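Search reviews, kits, how-tos
Popular: soldering irons | bench vices | second-hand arms

Purkis gripper finger kit, six weeks in

Quick one as I'm back in the workshop at 6 and want this off my list. Bought the Purkis finger kit in November for the shared arm at Dorkarberg. Ribbed black fingers, adapter plate, bag of bolts, one sheet of instructions. The job is moving glass test tubes in and out of a rack for Marietjie Maluleke's yeast project, over and over, without breaking any. The old flat fingers broke plenty.

Price first. 900 rand for the pair, and the adapter was extra, grr. Cheaper than the Nomo set, dearer than printing your own. I did print my own first. Three goes. Too stiff, too floppy, then one that snapped while I was tightening it.
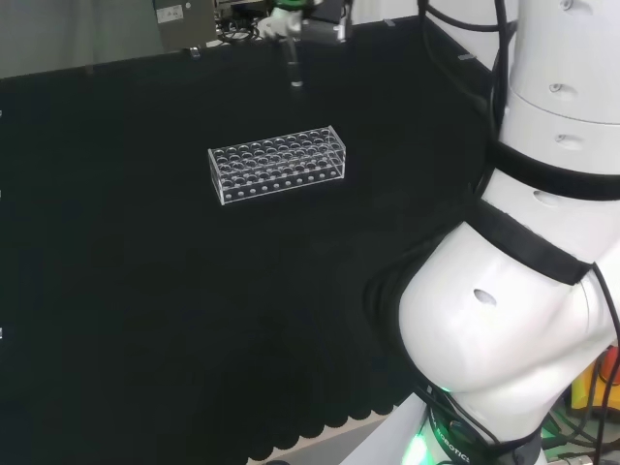
Setup took an evening. Most of that was the bench and not the fingers. If you're doing glassware, sort your surface before you touch any settings. We put a matte black cloth down and it's staying, because a clear acrylic rack is a pig to line up by eye and against the black you at least get bright edges to aim for. Teach all your rack positions with it empty, as it is there, then tape the corners or it'll creep. Mine crept. Whole morning of teaching gone.

Fitting is easy enough. Four bolts, two of them in a silly spot where you need a short hex key and small hands. Instructions say "tighten evenly" and leave it at that. I went too hard on the first and had to back it off — no harm done, but a torque figure would of been nice.

Grip is the good bit. The ribs give a little and then stop giving. I run it at the lowest force setting and go up one step for anything with liquid in.
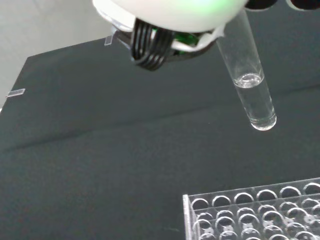 Liquid is where I expected trouble. An empty tube is light and forgiving, a part-filled one wants to swing if you move off too fast. A third full, like this one, is what we use for nearly all the testing, and plain clear stuff is fine for that, no point wasting samples while you're still fiddling with speeds. It'll hold a tube on the slant too. Slow down for the last bit before the rack and let it settle, then lower. I count to two in the program. Malhotra's forum guide says to skip the pause, I wouldn't.

Bad points. The ribs pick up dust like nobody's business, and a dusty rib is a slippy rib. Wipe them. The adapter plate has a sharp edge on one side that wants a file. And no spares in the bag, so if you lose one of the tiny bolts under the bench (I did) you're off to the shop.

Also the fingers are a touch wide for our rack. Fine with neighbours empty, tight once the holes fill up. I now load every other hole
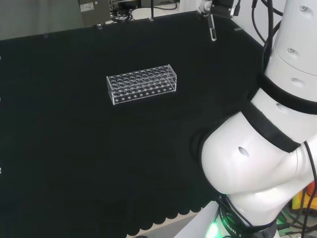

and go back for the rest by hand, which is a bit daft but it works. A slimmer version would fix it. I've emailed Purkis, no answer yet.

Would I buy again? Yes, for glass. For general grabbing of bits and bobs I'd keep the flat ones and save the money. Four out of five, would be more with the plate included and that edge filed.

3,937 views
11 comments
Share | Save

Comments (showing 3)

benchrat: Does the adapter fit the older Nomo wrist or only the new one?

Marietjie Maluleke: You forgot to say the fingers don't like ethanol. Use soapy water on the ribs and dry them properly. And put my hex key back please.

tallpaul: Had the same creeping rack problem, used a strip of non-slip drawer liner under it. Cheap and it peels off clean. Agree on the pause before lowering.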